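About Hollow

Home / About us / What we do / Read the fault log / Visit

Hollow is a small shop that finds out why robot cells stop working. We started with one arm, one bench and a very long list of things that had gone wrong for us personally, and we still run pretty much the same way, just with more benches and a longer list!

Esko Oksanen and Tuulikki Pitkänen founded the company after years of building picking cells for other people. Esko did the mechanical side, Tuulikki wrote the grasp software, and both of them kept noticing that the interesting part of any project came after handover, when the phone rang. A cell that had passed every acceptance test would start dropping parts on a Monday-morning kind of schedule with no pattern anyone could find. They loved those calls. (Their old employer loved them a bit less.)

The fault that started it

Our name comes from a failure. In our first March we were testing a multi-fingered hand for a customer, Toivonen, picking blocks out of a bin. The run was set for 2,000 grasps. It went beautifully up to number 518, and then the hand came down a little too low and one fingertip pressed into the floor of the bin. The arm did what it had been told to do and kept pushing. By the time Tuulikki hit the stop, a finger linkage was bent and there was a shallow dent in the sheet metal that we called "the hollow" for the rest of the year.

No one was hurt, and the stop worked as it should. But we had a bent hand, a worried customer and no idea why a move that had been fine 517 times was suddenly wrong.

It took us 20 days to find it. We suspected the calibration first, then the hand, then a software update that had gone in the same week. The real cause was dull and wonderful: the bin had crept. Every firm contact nudged it a hair across the table, one edge had ridden up onto a bolt head, and the floor of the bin was now higher than the program believed. The contact limit that should have caught it had been set loose during setup, to get rid of nuisance stops, and never set back. Two small things, each harmless alone.

We wrote all of it down, including the part about who loosened the limit (Esko), and sent it to Toivonen without trimming anything. They read it, asked good questions, and gave us our second job.

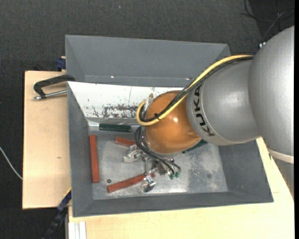 Most of our working day still goes into bin picking, and we still think it's one of the best ways to learn how a robot fails. A block against a wall, a block under another finger, a cable that pulls a little at one end of the reach: every one of those can turn a good grasp into a stall or a collision. We repeat the same pick over and over, change one thing, and repeat it again. It can be slow going and we really do enjoy it.

How we work on a fault

When a customer sends us a problem, we ask them to leave the cell alone as far as they safely can. Please don't tidy it up! Scuffs, a shifted clamp, a worn pad, a mark on a wall are often the best evidence there is. Then we rebuild the job on one of our own benches and try to make it fail again. If we can't get the fault to come back, we don't call it fixed, and we say so in the report.

Every fault goes into Wutus, our log. It holds 143 entries right now and the hollow is entry one. Each entry has what happened, what we thought it was, what it was, and what we changed. We leave the wrong guesses in, and new people here read the whole thing in their first weeks. Several have told us it was the most fun they've had with a spreadsheet.

Flonalel

Flonalel is the check routine that grew out of that first report. Before a run, the arm touches a few known points on the bin and compares them with where they ought to be. If anything has moved, the run doesn't start. It also reads the contact limits and flags any that differ from the signed-off values, so a setting loosened during setup can't quietly stay that way. Flonalel is no substitute for guarding or a proper risk assessment, and we'll tell you that more than once if you work with us.

Come and see us

We open the shop to customers and to school groups by arrangement, usually after 2 p.m., when the long runs have finished. Bring closed shoes and your worst fault story. Tuulikki will want to hear all of it, and Esko will show you the bent finger, which hangs over the coffee machine with its entry number on a tag.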